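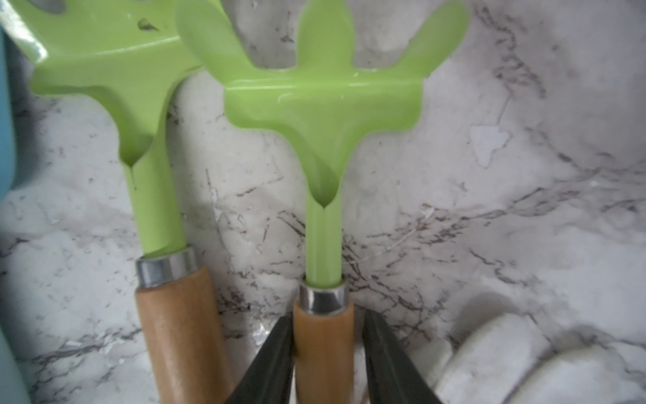

Er habe zwei Winter lang ohne den blauen Läufer gespielt und einen Hosenknopf benutzt, schrieb uns Oduor Minja, und mit dem Knopf sei es einfach nicht dasselbe Spiel gewesen. Wir haben ihm geglaubt. Sein Läufer kam aus einem Kasten mit zerrissenem Deckel, den wir im April auf einem Hofflohmarkt gekauft hatten, und er passt jetzt wieder in die Mulde, in die er gehört.

Über uns

Jolomia ist ein kleiner Ersatzteildienst für alte Brettspiele. Wir suchen, sammeln und verkaufen einzelne Teile: Figuren, Würfel, Karten, Spielgeld, Sanduhren, Drehscheiben, manchmal auch nur eine Anleitung oder einen Deckel. Neue Spiele verkaufen wir nicht. Wer ein vollständiges altes Spiel sucht, darf trotzdem fragen, denn gelegentlich bekommen wir zwei unvollständige Kästen und können daraus einen guten machen.

Wie es angefangen hat

Am Anfang stand ein Spiel mit dem Namen Surnari, das meine Frau als Kind hatte und das bei einem Umzug zur Hälfte verloren ging. Der Spielplan und die Karten waren noch da, die kleinen Boote fehlten. Ich lebte damals noch nicht lange in Deutschland und habe mit den Kleinanzeigen auch mein Deutsch geübt. »Suche Boote, rot und gelb, auch einzeln« war einer der ersten Sätze, die ich ganz ohne Hilfe in eine Zeitung gesetzt habe. Auf die Anzeige haben mehr Leute geantwortet, die selber etwas suchten, als Leute, die Boote hatten. So entstand unsere Kartei. Die Boote haben wir nach drei Jahren gefunden, sie lagen in einem Kasten von einem ganz anderen Spiel.

Heute hat die Kartei 2.615 Einträge. Sie ist zum Teil noch auf Papier, was uns manche Kunden vorwerfen, aber die Karten mit den aufgezeichneten Umrissen der Figuren möchte ich nicht weggeben. Bei Kunststofffiguren entscheidet oft der Fuß, ob es die frühe oder die spätere Auflage ist, und das sieht man auf einer Zeichnung besser als in einer Tabelle.

Was wir gut kennen

Am besten kennen wir die Familienspiele aus den siebziger und achtziger Jahren. Von Surnari haben wir fast alle Teile vorrätig, nur die gelben Boote sind immer knapp. Von der Reihe Clultia führen wir die Figuren und die Karten der ersten Ausgabe. Die zweite Ausgabe hat einen anderen Kartenrücken, bitte schauen Sie vor der Bestellung genau nach, ob die Raute in der Mitte gefüllt oder leer ist. Zu Brunton, dem Eisenbahnspiel, können wir leider nur mit Waggons helfen. Die Lokomotiven waren aus einem Material, das mit der Zeit brüchig wird, und wir möchten keine Teile verschicken, die schon im Umschlag zerfallen.

Schachfiguren und Puzzleteile nehmen wir nicht an. Bei Puzzles haben wir es einmal versucht und uns dabei übernommen.

So fragen Sie an

Schreiben Sie uns bitte den Namen des Spiels, den Verlag und, wenn möglich, das Jahr auf der Anleitung. Legen Sie ein gleiches Teil neben ein Lineal und fotografieren Sie es von oben und von der Seite. Bei Figuren brauchen wir die Höhe in Millimetern. Ein Würfel mit 16 Millimetern Kantenlänge zum Beispiel ist leicht zu finden, die kleineren mit eingeprägten Symbolen dauern länger.

Wenn wir das Teil haben, bekommen Sie einen Preis und ein Foto. Wenn wir es nicht haben, kommt Ihre Anfrage in die Kartei und bleibt dort, bis Sie uns sagen, dass Sie nicht mehr suchen. Für das Suchen verlangen wir kein Geld.

Teile abgeben

Unvollständige Spiele nehmen wir gerne an, auch stark beschädigte. Bitte werfen Sie vor dem Versand nichts heraus, was Ihnen fremd vorkommt. Gerade die Teile, die nicht in den Kasten gehören, sind oft die gesuchten. Das Porto erstatten wir nach Absprache.

Telefonisch erreichen Sie uns am Vormittag bis zwölf Uhr. Am Nachmittag wird sortiert und gepackt, dann hören wir das Telefon meistens nicht, aber eine E-Mail wird immer beantwortet.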